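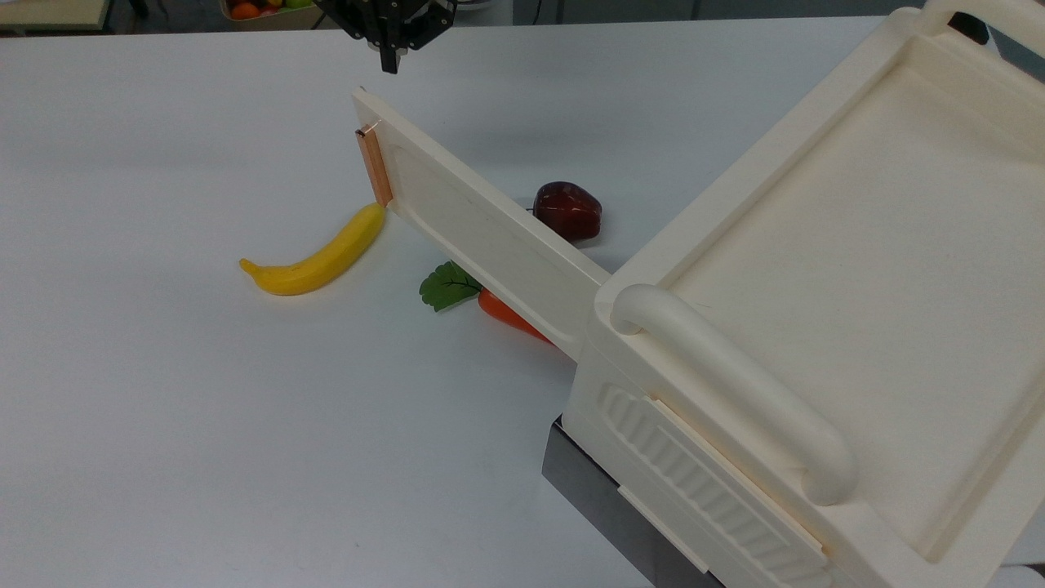

The slicer, open for business.

Lăcrămioara Filip had run the delicatessen for three days when the health inspector came by. The inspector was her grandfather, Gebremedhin Lemma, and he had brought his own chair.

"What's good today?" he asked.

"Ham," said Lăcrămioara, leaning on the cream-colored handle of the slicer. "Also ham."

He bent down to look at the ridges along the side of the machine and made a small professional noise. He had spent half his life behind a real counter in Brestumlow and had opinions about slicers, most of which he was now keeping to himself with visible effort.

"How thick?" she said.

"Thin. So I can read the paper through it."

She sliced. There was no ham, but she sliced it beautifully, and laid it on the white table in front of him -- two pieces, overlapping, the way he used to do it for the ladies who tipped.

"That'll be 234 dollars."

"For two slices?"

"It's from Istumham," she said. "They feed the pigs on cake."

He patted his pockets and found a button and a mint. She took the mint, considered the button, and took that as well.

"And my change?"

"We're closed," said Lăcrămioara, and went to see about lunch. He sat on for a while, then checked the doorway, reached over and cut himself a third slice -- thicker this time.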